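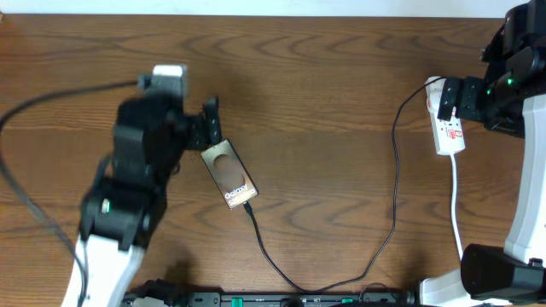
Le bras gauche au-dessus du téléphone, le droit en prise sur la multiprise, avec le câble de charge entre les deux.

Temps de lecture : 2 minutes

Quand une pince se referme trop tôt : retrouver un réglage sain après un accrochage de câble

Si vous travaillez avec deux bras sur une même table, vous connaîtrez tôt ou tard la mésaventure qui nous est arrivée en octobre à l'atelier Stendholm. Pendant un exercice de rangement, le bras gauche a pincé le câble de charge en même temps que le téléphone, puis il est remonté comme si de rien n'était. Le bras droit, lui, n'avait pas lâché la multiprise. Le câble s'est tendu, une articulation du poignet est passée en surcharge et tout s'est figé, téléphone en l'air. Rien de cassé, heureusement, mais une belle frayeur pour Antigoni Katsaros, qui était aux commandes !

Voici comment nous procédons depuis, en prenant notre temps.

Commencez par l'arrêt d'urgence, même si les bras semblent immobiles. Un moteur en défaut peut très bien rester sous couple, et les voyants verts des modules ne vous diront rien de l'effort qu'il retient. Soutenez ensuite l'avant-bras d'une main avant de couper la puissance – il retombe plus vite qu'on ne croit – et demandez à quelqu'un de tenir l'objet.

Débranchez la multiprise au mur, puis libérez le câble à la main. N'ouvrez surtout pas la pince depuis le logiciel tant qu'il reste de la tension : le téléphone partirait comme un lance-pierre. Regardez la gaine sur toute sa longueur, et au moindre écrasement, changez le câble sans chercher à l'économiser.

Passez alors au journal. Chez nous, la pince gauche se fermait environ 6 millimètres trop bas, à cause d'un zéro mal repris après le remplacement d'un doigt. Refaites donc la mise à zéro à vide, puis deux descentes lentes au-dessus de la table nue, la main près de l'arrêt.

Makis Drakos a eu la bonne idée d'ajouter une limite de couple au poignet, abaissée de moitié pendant les quatre premières secondes de la remontée. Si quelque chose résiste, le bras s'arrête et redescend doucement. Vérifiez-la avec une vieille cordelette attachée à la table, jamais avec un appareil branché.

Pour la reprise, laissez du mou au câble et écartez ses boucles de la zone de saisie. Relancez à vitesse réduite, un bras après l'autre, et notez la nouvelle valeur du zéro dans le cahier de la machine, avec vos initiales.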